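Search this site Go
Home Projects Reports Gallery Contact
4 min read

Student Project Report: Does Thinner Paint Make a Better Model Car Body?
by Hazel Holloway

I got into model cars through my uncle's shelf of half-finished kits, so when we had to pick a project for Materials and Making I knew right away what I wanted to do. My question was simple. If you spray a plastic car body with a few thin coats, does it come out smoother than one with fewer heavy coats?

I used two bodies from the same kit, the Cesari coupe from Foulkes, in 1/24 scale. It's a pretty easy build with a one-piece shell (great for this, no seams down the roof!). My lab partner Mererid Sayce did all the sanding and I did all the spraying, and we stuck to that so our different habits wouldn't mess up the comparison. The paint was Stoltent gloss red over gray primer, both from the same batch.

Body A got four thin coats with a long wait between each one. Body B got two heavy coats. I wanted to do a third body with brush paint, but the budget said no - maybe next January.
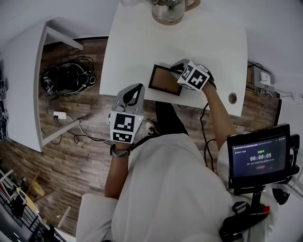
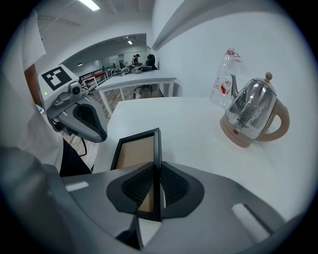
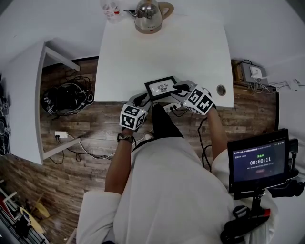 Why not just polish out the rough spots at the end?
Polishing takes paint off, and on raised edges like the door lines and wheel arches you can go right through to the primer before you notice.

We scored the bodies in two ways. First we looked at how sharp a desk lamp's reflection was on the hood. Then we looked at the panel lines, which on a kit this small are very shallow and fill up fast. Body A won the panel lines easily. You could still run a wash into every one of them. On Body B the trunk line was almost gone, and there was a sag under the left door that I'm still annoyed about.

The hood was the surprise for me. Body B had the deeper shine, and Mererid picked it first when I showed her the two without labels. Body A had a little orange peel near the windshield. I think I was holding the can too far back by the third coat.

If I did it again I'd use an airbrush, probably the Faltia that the art room has, and I'd finish with one slightly wetter coat. I'd also practice on plastic spoons first, which Mererid told me to do and I didn't.

Both cars still need their decals and windows.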